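Brokum Records statement on Asmaa Bennani, 1/6
Brokum Records confirms that Asmaa Bennani and her husband have separated. The decision was made by both of them in December. Ms. Bennani asks that their daughter's privacy be respected.

2/6
Reports that Ms. Bennani has left the label are false. She remains under contract for 3 albums. The first, Fladano, is complete and its release date has not changed.

3/6
The Hopkin tour will go ahead with 40 shows in place of the 79 first announced. Ms. Bennani requested the shorter schedule so that she can be at home during the school term. The revised list of cities is on the tour page.

4/6
Holders of tickets for canceled shows will be refunded to the original card. The box office has already processed 781 refunds. Fans who bought through a reseller should contact that seller directly.

5/6
Several blogs have published private messages said to be from Ms. Bennani to a member of her band. She did not write them. Our lawyers have asked for their removal, and we ask fan accounts not to repost them.

6/6
Ms. Bennani will give one interview, to the Estis podcast, at 7 p.m. on release night. She will discuss the album and her return to the stage. She will not take questions on the separation. Until then, neither she nor the label will comment further.
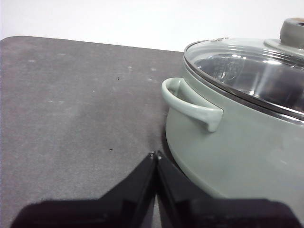
Mali Skyrme: Thank you for clearing up the messages. My show was one of the canceled ones and the refund came through this morning, but I would rather have the ticket. Will any of the dropped cities be added back next year?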